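Amalard Calligraphy Cloth
Sold by Jumasau | Ref. 545
5 out of 5 (41 reviews)

We've had this one on our own table since May and we're still finding new bits of it! Big cursive characters wander between columns of much smaller writing, all in black on a warm beige, with little square seals dotted in between.
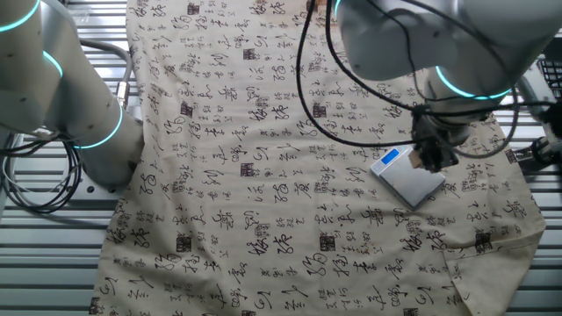 It drapes softly and it's a generous size, so you can let it hang or fold a corner under on a smaller table. Wash at 41 degrees or below, and iron on the back (the print stays crisper that way).
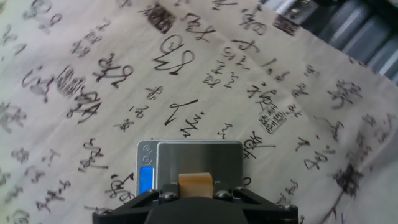

Calligraphy cloth in beige, with a silver digital kitchen scale.

The pattern is busy in the best sense. Crumbs, a stray tea ring, a bit of flour from weighing out the biscuits – none of it shouts at you, and plain crockery looks lovely on it.
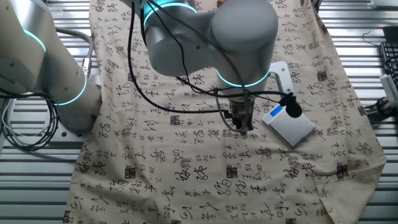 The cloth laid over a slatted metal table.

Matching napkins come in packs of 6 or 4, in the same beige. We'd go for the larger pack if you ever have people round!
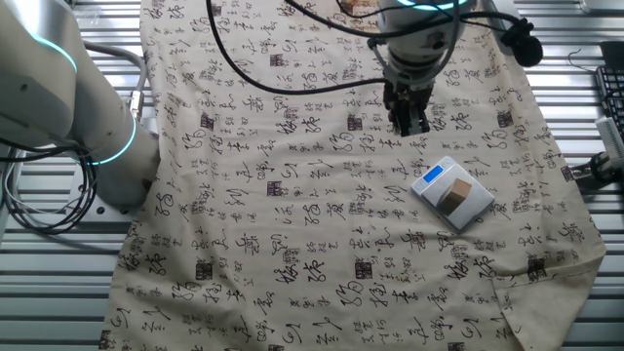 Dalibor Polák
16/02/2025
Bought it for the kitchen and it's ended up in the dining room. Mine needed a good iron when it came out of the packet, but the seals are beautiful close up. Would love a runner to go with it.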